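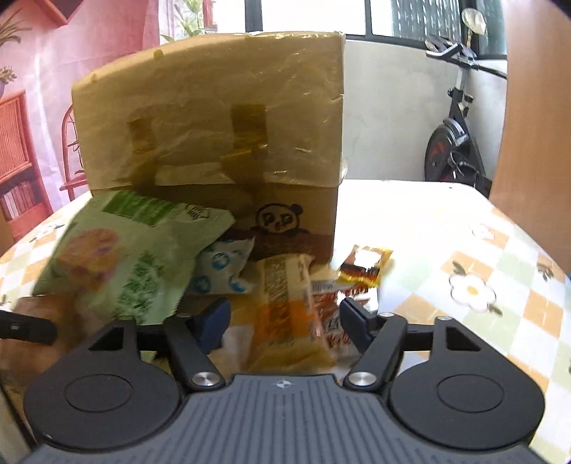

Hand-held gripper with blue finger pads, snack packets in front of the box

Blue pads slipping on thin snack packets?
Posted by Parvathi Acharya, March 26, 2022

I'm comparing two sets of finger pads on a hand-held gripper, the blue ones and the harder Hasen ones. The job is picking snack packets and putting them in a cardboard box. Puffy bags are fine with either. Small flat sachets are the trouble, as the tips slide over the top and close on nothing. I've done 90 picks with each set. Is it the pads or my approach angle? 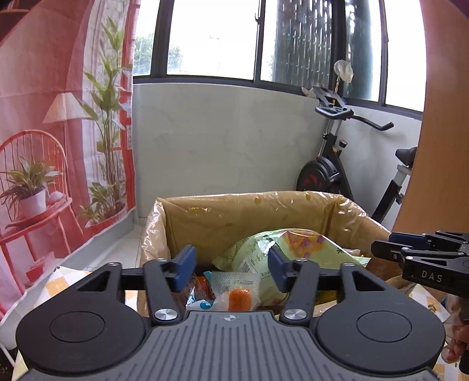
2 min read · 3,812 views

Nithin Shetty
Mostly the angle. Come in lower, with the tips a little apart, and let one pad touch the table before you close. On a soft cloth you can press down slightly, which helps get under the edge. With the bag inside the box, watch the plastic lining. If a fold gets between the pads you'll lift that as well, and it shouldn't go down as a good pick. I'd also log flat and puffy packets separately, or your average won't tell you much. My last run was 400 picks and the two sets only differed on the flat ones.

Kosteo11
had the same with the Hasen pads, went back to soft ones. wipe them now and then, crisp grease makes them slippy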